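오르크포트에서 빌린 협동로봇 대여 키트, 한 달 써 본 이야기

지난번 글에 댓글로 "그래서 그거 살 만해요?" 하고 물어보신 분들이 계셔서 드디어 씁니다. 한 달 꽉 채우고 쓰려고 미뤘는데, 미루다 보니 메모가 너무 쌓여서 어디서부터 풀어야 할지 모르겠네요 ㅎㅎ 일단 생각나는 대로 갑니다. 길어요!

제가 쓴 건 Skenus라는 키트입니다. Orkport라는 업체에서 월 단위로 빌려주는 건데, 팔 두 대에 그리퍼, 티치 펜던트, 그리고 Soler라고 부르는 작업 프로그램이 한 묶음으로 와요. 팔만 따로 빌릴 수도 있다는데 저는 천을 다루는 작업을 해 보고 싶어서 처음부터 두 대짜리로 갔습니다. 저희는 작은 패브릭 소품 공방이에요. 손수건, 테이블 매트, 파우치 안감 같은 걸 만드는데 재단보다 그 뒤의 집고, 펴고, 옮기고 하는 일이 정말 끝이 없거든요. 그걸 좀 덜어 보자는 생각이었죠.

상자가 도착한 건 월요일 오전이었습니다. 기사님이 수레로 나눠서 올려 주셨는데, 저는 상자 크기만 보고 살짝 겁을 먹었어요. 설치는 방문 지원이 기본으로 포함이라 Noeline Te Moana 님이 같이 오셨습니다. 말씀이 빠르고 손은 더 빠른 분이에요. 저는 옆에서 볼트 건네드리고 커피 타 드리고, 중간중간 "이 선은 어디 거예요?"만 열 번쯤 물어본 것 같습니다. 고정하고 전원 넣고 첫 동작 확인하는 데까지 다섯 시간 걸렸어요. 안내문에는 반나절이라고 적혀 있었으니 뭐, 거짓말은 아닌데 점심을 못 먹었습니다.

첫인상은 생각보다 조용하다는 거였어요. 저는 공장 영상에서 나오는 그 위잉 소리를 상상했는데, 천천히 움직일 때는 옆방 재봉틀 소리가 훨씬 큽니다. 대신 속도를 올리면 관절에서 소리가 좀 나요. 그래도 라디오를 못 들을 정도는 아니고요.

펜던트 화면은 솔직히 첫날엔 미웠습니다. 메뉴가 안쪽으로 자꾸 들어가요. 위치 하나 저장하려고 들어갔다가 길을 잃고, 뒤로 가기를 누르면 엉뚱한 화면이 나오고... 그런데 팔을 손으로 직접 잡아끌어서 자세를 알려 주는 기능이 있어서, 이걸 알고 나서는 화면을 덜 보게 됐어요. 이 기능은 정말 좋습니다. 처음 팔을 잡고 쓱 끌었을 때 저도 모르게 "오!" 소리를 냈어요. 무게감이 있긴 한데 밀면 밀리는 느낌이랄까요. 설명을 잘 못하겠네요. 기회 되시면 꼭 한번 끌어 보세요. 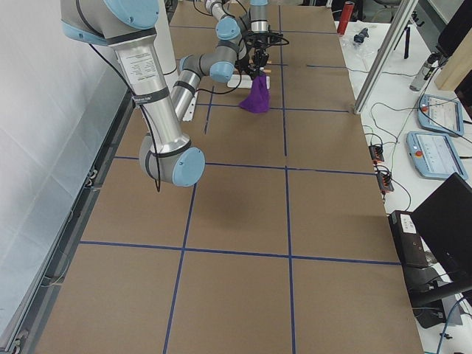 천 집기는 Skenus를 빌린 가장 큰 이유라서 제일 오래 붙잡고 있었던 부분입니다. Soler에는 천 전용 동작이 기본으로 들어 있는데, 집는 위치와 들어 올리는 높이, 내려놓는 속도를 따로 만질 수 있어요. 보라색 천처럼 부드럽게 주름지며 늘어지는 건 높이 설정이 특히 중요합니다. 아래쪽 끝이 골판지 바로 위에 올 만큼만 들려 있는 게 보이시죠? 저는 이 정도 높이가 마음에 들어요. 너무 높이 들면 내려올 때 끝자락이 제멋대로 접히고, 너무 낮으면 바닥을 쓸고 가면서 밀립니다. 그리고 파란 테이프로 칸을 나눠 두는 것도 추천해요. 칸이 있으면 "한 칸 왼쪽으로" 하고 말로 이야기할 수 있어서 둘이 작업할 때 편하거든요. 좌표 숫자를 서로 불러 주다 보면 머리가 아파요.

그리퍼는 평가가 좀 갈립니다. 얇은 면은 잘 집어요. 린넨도 괜찮고요. 문제는 두 장이 겹쳐 있을 때인데, 위의 한 장만 집어 달라고 하면 자꾸 두 장을 같이 데려옵니다. 집는 힘을 낮추면 이번엔 들다가 놓쳐요. 메일로 물어봤더니 Kimie Ikeda 님이 집는 깊이를 줄이고 살짝 비틀며 들어 올리는 동작을 넣어 보라고 답을 주셨습니다. 해 보니 확실히 나아졌어요. 다만 두꺼운 캔버스 천에서는 여전히 말썽이라, 그건 그냥 제가 손으로 떼어 놓고 있습니다.

케이블 이야기도 해야겠네요. 팔이 두 대면 선도 그만큼 많아진다는 당연한 사실을 저는 설치 날에야 깨달았습니다. 정리용 밴드가 들어 있긴 한데 턱없이 모자라요. 따로 한 봉지 사 두세요. 그리고 멀티탭 자리도 미리 생각해 두시는 게 좋습니다. 저는 처음에 대충 놓았다가 나중에 다 뽑고 다시 했어요. 아, 그리고 옆에 보조 테이블이 꼭 필요합니다. 펜던트 놓고 공구 놓고 이것저것 놓다 보면 금방 꽉 차요.

비용은 계약 기간에 따라 달라서 금액을 여기 적지는 않을게요. 문의하면 금방 알려 줍니다. 제가 좋았던 건 대여 중에 고장이 나면 최대 8일 안에 교체품을 보내 준다는 조건이었어요. 8일이면 길다고 느끼실 수도 있는데, 저희처럼 급한 납품에 로봇을 쓰지 않는 곳이면 괜찮습니다. 매일 돌려야 하는 곳이라면 계약 전에 이 부분을 꼭 다시 물어보세요. 저는 다행히 교체까지 갈 일은 없었고, 중간에 Soler가 업데이트되면서 저장해 둔 동작 이름이 전부 기본값으로 바뀐 사건이 한 번 있었습니다. 동작은 멀쩡한데 이름만 싹 바뀌어서 뭐가 뭔지 하나씩 돌려 보며 찾았어요. 그날은 저녁도 늦게 먹었네요.

비교해 보실 분들을 위해 조금 덧붙이면, 저는 빌리기 전에 Closturholm 쪽 상품도 상담을 받아 봤습니다. 거기는 팔 한 대짜리 구성이 주력이고 화면이 훨씬 예뻐요. 상담도 친절했고요. 그런데 천 전용 동작이 추가 옵션이라 따로 계약해야 했고, 설치 방문도 별도였습니다. 단단한 물건, 그러니까 상자나 용기 같은 걸 옮기실 거면 그쪽이 더 맞을 수도 있겠다 싶어요. 써 본 건 아니니까 이건 상담받은 느낌 정도로만 들어 주세요.

그래서 계속 쓰느냐고요? 네, 두 달 더 연장했습니다. 사람 손보다 빠르냐 하면 전혀 아니에요. 저희 공방에서 제일 느린 사람이 저인데 저보다도 느립니다. 하지만 제가 다른 테이블에서 라벨을 다는 동안 매트를 한 장씩 옮겨 놓고 있는 걸 보면 꽤 든든해요. 특히 오후 네 시쯤, 손목이 슬슬 아파 오는 시간에요.

9월에는 팔 두 대로 천 양쪽 모서리를 동시에 잡아서 펴는 동작을 해 볼 생각입니다. Noeline 님 말로는 두 팔의 속도를 맞추는 게 관건이라는데, 벌써 좀 무섭고 좀 기대돼요! 펜던트 메뉴 지도도 손으로 그려 둔 게 있어서 깨끗하게 옮겨 적는 대로 올릴게요. 캔버스 천 잘 집는 설정 아시는 분은 댓글 좀 부탁드립니다.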